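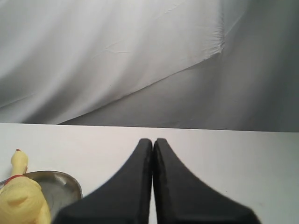

Blog > Around the House > Things I Own for No Reason

Last updated: January 16, 2018

Clearing the table

I own a rubber chicken. I have owned it long enough that I no longer remember a decision being made, and it has come with me through 3 apartments, always in the last box, the one labeled MISC, with the extension cord and the candle stubs. When people come over they pick it up and look at me as if I'm supposed to say something. I don't have anything.

It is a decent chicken, as they go. Yellow, a little red comb, a red band at the neck like it has somewhere formal to be later. The neck is paler than the body and I can't tell you if it came that way or if that's sun. It spent one August on a windowsill, so I have my suspicions.

Anyway, the table. I bought a white table from Kurell a while back because the old brown one made the room feel like a dentist's waiting area. White was going to be airy. White was going to make me the kind of person who has one pear in a bowl. What white does is show you everything you've ever put down on it. I used to be able to lose a phone bill on the brown table for a month. Now I can spot a crumb from the hallway, and once I've seen it I have to go over there.

So for the new year I made a rule, which is that the table gets cleared every night before bed. All of it, down to the surface. I've kept this up for just over two weeks, and I would like some credit, because my previous record with New Year's rules was the 3 days I drank hot water with lemon.

The first few nights were mail and cups. Easy. Then you get down to the things that live on the table because they don't live anywhere else, and those are the problem. The roll of tape. The little screwdriver for glasses. The metal bowl, which is too shallow for soup and too big for olives and which I think was a gift. The chicken, who was by the bowl because that's where I'd put them both down while I was looking for a place to put them.

I did try to get rid of the bowl. I put it in the donation bag, took it out to make a salad dressing in, washed it, and put it on the table to dry. That was Thursday. It's a perfectly good bowl for salad dressing, and I make salad dressing maybe twice a year.

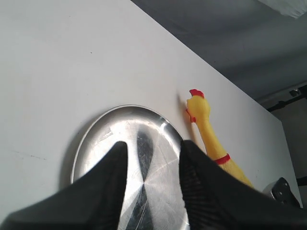

The plate I will defend. It's stainless steel, it's round, it's got a thin rim, and if you tilt it you get that swirly brushed pattern that makes it look much more expensive than it was. I bought it at the Sezer store out past the car wash, the one that sells restaurant supplies to anybody who walks in and isn't put off by the lighting. I went in for one sheet pan and came out with the pan, the plate, and a pair of tongs as long as my arm. The tongs are in a drawer that now doesn't close.

I eat toast off the plate. I've dropped it on the kitchen floor more times than I'd like, and all that happens is a tremendous noise and an apology to downstairs. It's scratched to pieces and I don't mind that at all, which is odd when you consider how I feel about the scuffs on the table – I've been at those with a damp sponge, baking soda, and a spray called Cirix that smells like a swimming pool. The sponge did the most. The Cirix did nothing I could see, and I used it with the window open in January.

There's also one tiny dark speck that may be part of the table now. I've stopped picking at it. Mostly.

What I need is a shelf. I've been saying this since I moved in. Sokico makes one I like, narrow enough to go between the door and the radiator, and I have measured that gap 3 times and gotten 700 millimeters twice and something else once. The shelf is listed at 900, so it doesn't fit either way, but I keep going back to the page in case they've changed their minds. In the meantime everything that comes off the table at night goes on the chair. In the morning I need the chair, so it goes back on the table.

I'm aware of how that sounds. The rule only says before bed.

The donation bag is still by the door and currently has one scarf in it, plus a mug with a chip. I picked up the chicken last night and held it over the bag for a good while. Then I put it on top of the fridge, where it leans a bit to one side, and went and wiped down the table.

Contact | © 2018 | Back to top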